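Print this page | E-mail this page

Looking after books at home: what I do with mine

June 7, 2026

I've got far too many books and a house that was built without a thought for them (thick walls, small windows, one very cold back bedroom), so over the years I've picked up a fair few habits for keeping them in decent nick. None of it is museum stuff. These are ordinary paperbacks, cookery books, a few old hardbacks that came down through the family, and a run of gardening annuals I can't bear to part with.

Dusting first, as it's the job everyone puts off. Take the books down a shelf at a time and hold each one firmly shut while you go over the top edge with a soft brush. I use a wide paintbrush that has never seen paint. Brush away from the spine, towards the front edge, or you'll push the dust down into the binding where it'll stay for good. A vacuum is fine on the shelf itself but I don't let it near the books, having once lost a good chunk of dust jacket that way. I still haven't forgiven myself! Wipe the shelf with a barely damp cloth and let it dry properly before anything goes back. Go and have a cup of tea.

Now, damp. If you've got a north-facing room you'll know the smell. I pull all my shelves out from the wall by a couple of fingers' width so air can get round the back, and in January I go along with my hand behind every row feeling for cold, clammy patches. Leave a bit of slack on each shelf as well. Books jammed in tight go musty faster, and you'll tear the top of the spine trying to hook one out with a fingertip. Push the neighbours back on either side and take hold of the one you want round its middle.

For a book that already smells, get a lidded plastic box, put a tub of bicarbonate of soda in the bottom, stand the book beside it (not touching, the powder is a pest to get out of the pages) and shut the lid. Fourteen days usually does it. I had one old pudding book that took 25 and still whiffs slightly of cellar when you open it at the suet section, but I can live with that.

Cat litter works too, the plain clay kind. The scented sort gives you a book that smells of mould and lavender.

If a book gets properly wet, don't put it on the radiator. I know it's tempting. The cover curls up and the pages go like crisps. Stand it on end, fan it out gently and slip kitchen paper between the pages every so often, changing the paper when it gets soggy. Once it's only cool to the touch, close it and put it flat under something heavy overnight. It won't be perfect but you'll be able to read it. Glossy pages are another matter, they stick together as they dry, so do those first if you've had a leak and have several on the go.

Big heavy books are better lying flat than standing up. An atlas or one of those enormous cookery books will slowly drag itself away from its own covers if it's left upright for years. Keep the piles short, with the biggest at the bottom, and you'll be able to get at the bottom one without the lot sliding onto your foot. I do all my sorting and stacking on a big table for the same reason, well away from mugs.

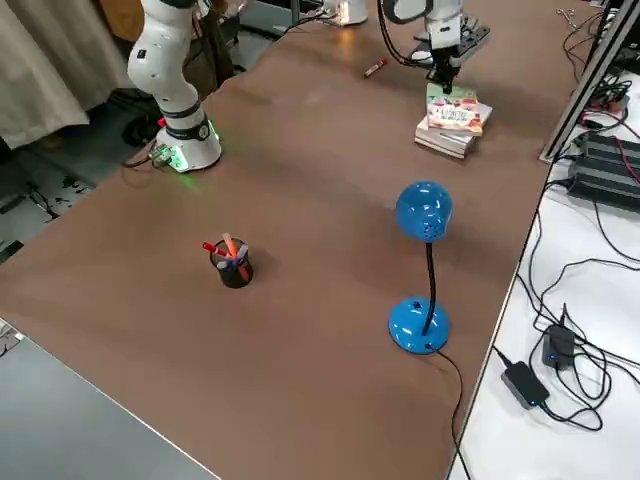 A short stack on a big brown tabletop.

Sticky labels next. Charity shop stickers are the bane of my life. Warm the label with a hairdryer on its lowest setting, count slowly to nine, then lift a corner with a fingernail and peel it back on itself, nice and flat. If there's gum left on a shiny cover, a dab of white spirit on a cotton bud will shift it, but try a bit of the back cover first in case the ink comes too. On a cloth cover or a paper one leave the white spirit in the cupboard and roll the gum off with a clean eraser.

Pencil scribbles come out with the same eraser, working from the middle of the page out to the edge with your other hand holding the paper down. Biro is there forever. I've made my peace with biro.

Torn page? Please don't reach for the ordinary sticky tape! It goes yellow, then brown, then falls off and leaves the brown behind. I buy a thin paper mending tape called Wekoleck, and a roll has lasted me through up to 40 books, including the children's ones, which had been chewed. For a loose page, run the thinnest line of PVA down the inner edge with a cocktail stick, tuck it in, put greaseproof paper either side and close the book under a weight till morning.

My favourite bookends, since people always ask, are two old flat irons with felt stuck underneath. Before that I had a pair of Butis metal ones, the thin folded sort, which are perfectly good as long as you don't shove a paperback straight onto the blade of one and crumple the first few pages. Ask me how I know.

Sunlight is the last thing. My orange spines on the landing are now a sort of weak tea colour, all down to one sunny window. A net curtain helps, or just give that shelf to things you don't mind fading. Mine has the bus timetables and the manual for the boiler.

And if you're packing books up for a move, use small boxes. Smaller than you think! Wine boxes from the supermarket are about right. Put the hardbacks in upright, as they'd stand on a shelf, and lay the paperbacks flat, then fill the gaps with tea towels, which you've got to pack anyway. Write the room on the side of the box and not the lid, or you won't be able to read it once they're piled up.

Next time I'll do cookery books in particular, and what to do about butter on the pages (cornflour, mostly).

Print this page | E-mail this page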